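4.2 Compliance with the evening noise request

The council of Utulham asked households to keep to a two-minute silence at 8 pm on the Monday after the clinic closures were announced. The request went out by text message and was repeated on local radio. It asked people to stay indoors and turn off their porch lights, and said nothing about music, car horns or fireworks.

We surveyed 1,541 residents in the following fortnight. Of these, 600 said they had heard fireworks or horns on their own street during the silence, and 300 said they had taken part in some form of noise themselves. Interviews suggest that few saw this as defiance. Most described it as joining in with the neighbours, and several believed the noise had been officially requested. Valente and Prata report a similar pattern in Veloso, where a candle-lighting turned into a street gathering within 20 minutes.

Social media posts from the same evening were harsher in tone. Criticism was aimed at individual streets — often named — and seldom at the wording of the message. Coders labelled each post by target and by tone, and disagreements were settled by a third reader. Posts written as jokes were kept in the sample, as they made up a large share of the material and were widely passed on.

Interviews were held indoors at the respondent's home or workplace, by preference of the respondent.
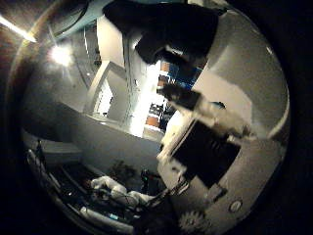

Figure 3. White door frame opening onto a brightly lit corridor with shelving.

4.3 Limits of the survey

Respondents were recruited through the council's own contact list, so households that had opted out of text messages are under-represented.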